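July
By Ramesh Prajapati, Admissions and Student Outreach

Progress report to the Valdebenito Fund, second half of the grant year

Dear friends at the Fund,

It has been a busy few months since my last letter, and I hope you'll forgive me if this one runs a little longer than the template suggests. There is a lot I'd like you to know about, and most of it is good.

As you'll remember, the grant pays for three things: the application fee waivers, the evening information sessions for working adults, and the rewrite of our admissions pages, which were (I say this with affection, having written a few of them myself) in a sorry state. Let me take them in that order, more or less.

The fee waivers first. We set aside enough for 200 applicants and the last one went out in early spring, well ahead of what we planned. Many of the people who asked for one had started an application in an earlier year and stopped at the payment page. We had always suspected the fee was putting people off, but it was still sobering to read their notes, and it was lovely to be able to write back the same afternoon and tell them to go ahead. In all we received 426 completed applications to the part-time master's program in this cycle, and the reading team got through every one of them before the deadline we gave you, with a good deal of coffee and two very late evenings.
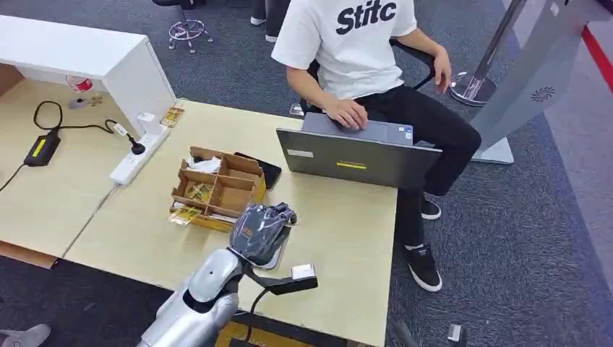

Zostidora wrote to us after the spring round to say that the waiver itself was easy, but that she had to hunt for the form through four different pages, and that she would have given up if a friend in the program hadn't sent her the link. She also asked why we want a letter from a current employer when so many of our applicants are between jobs.

Both points are fair ones. The form now sits on the first page of the application, right under the name and address. The employer letter is a longer conversation, and the faculty will take it up in the fall. My own feeling is that a letter from anyone who has supervised the applicant's work, paid or unpaid, should do just as well, and I've put that in writing to the dean.

Now to the evening sessions. We ran them at 6:30 so that people could come straight from work, and we put out sandwiches, a small expense that I will defend to anyone who asks. The talk itself is short. Most of the time goes to questions, and the questions are nearly always about money, child care and whether it's foolish to go back to school at fifty. (It isn't!) We mailed 800 postcards to former certificate students inviting them along, and I was told by more than one colleague that postcards were old-fashioned and would go straight in the trash. Some surely did. But people came to the door holding them, and one gentleman had written his questions on the back of his.

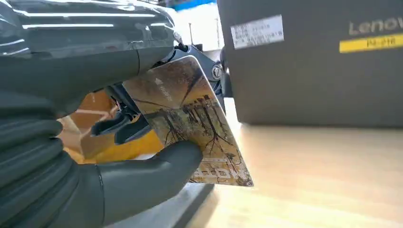 Card with a printed design of bare trees in golden browns.

The session in the library annex was the weakest of the lot. We had booked it against the big basketball game without noticing, and the parking was a muddle. We've moved the fall dates and will be back in the main building, where the signs are better and the elevator works.

I should be straightforward about the website, because that is where we are behind. The old pages have been read through and sorted, and the new text for the part-time program is finished and approved. The pages on financial aid are written but still waiting for the bursar's office to confirm next year's figures, and I don't want to publish numbers we'd have to take down again. Urotetti, the firm doing the design work, has been patient with us and has agreed to hold its price through the end of the year.

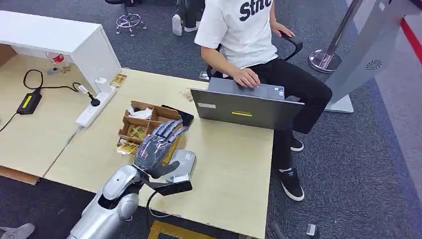

While we wait, the team has been trying the draft pages out on people who don't know our jargon. We sat 40 visitors down at the spring open house and asked each of them to find one simple thing, such as the start date or the cost of a single course. They were very kind about it, and very slow. The word "matriculation" has been taken out everywhere, and so has a paragraph about our mission that I had grown rather fond of.

On staffing, we said we would hire a half-time adviser by the spring, and we did, though it took two rounds of advertising. She has taken over the daily inbox and the phone line, and replies that used to take us most of a week now go out by the following morning. She is also building up our records in Cisska, the system we use to keep track of inquiries, so that someone who called us last fall doesn't have to tell the whole story over again.

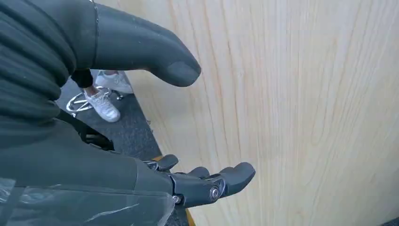 The budget sheet is attached separately. You'll see that we're under on travel and over on printing, thanks to those postcards, and with your permission I'd like to move the unspent travel money across to fee waivers for the fall. I would need your word on that by the end of August so that we can announce it when applications open.

Between now and then we'll finish the financial aid pages, set the rest of the session dates, and bring the employer letter question to the faculty. If any of you would like to sit in on an evening session, please do come. There will be sandwiches.

With warm thanks,

Ramesh Prajapati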